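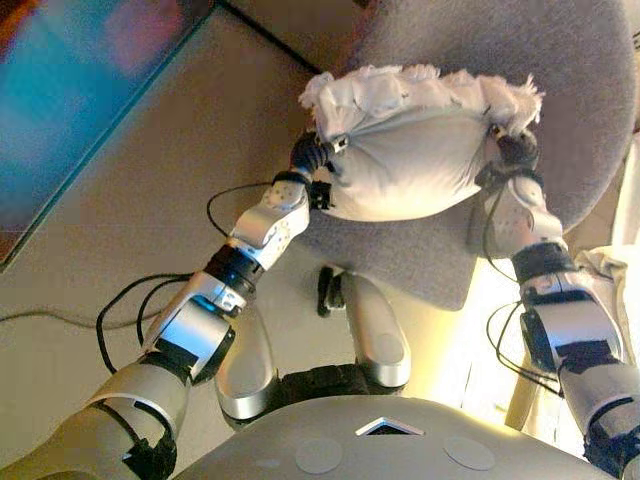 Notebook, July: fleece wash trial

Second batch of the Irnau detergent, 140 g per load. Jessie ran the control with no softener. Drum time as last month.

Pile height came up well after tumbling on low. The control felt harsh at the seams and Griet wants it repeated before we write anything down for Rirport.
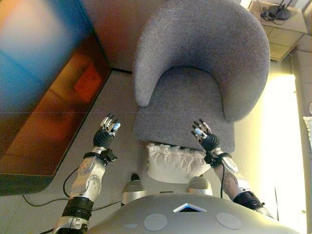 Lint

Filter weighed before and after. Three loads, all weights on the sheet by the scales. Load two is high and I think the filter was put back damp. Ask Melquiades.

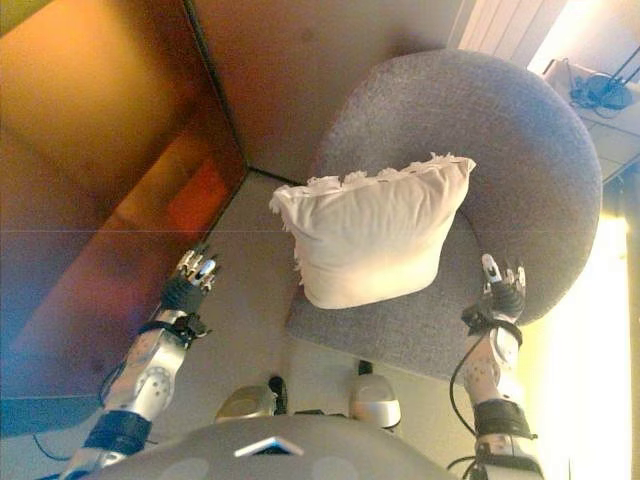 Tried 160 g as well. Too much foam, needed an extra rinse, no gain in feel that either of us could pick out. Staying at 140. The hard water samples from Pai are still in the cold store and want doing next.

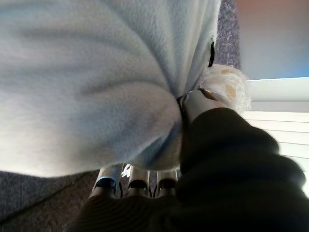
Textile Care Group, Wet Lab

To do: order pH strips, descale machine 3, send Tonantzin the rinse figures. Left the control pieces on the rack to air overnight. Check for smell at 9 am, before the dryer goes on.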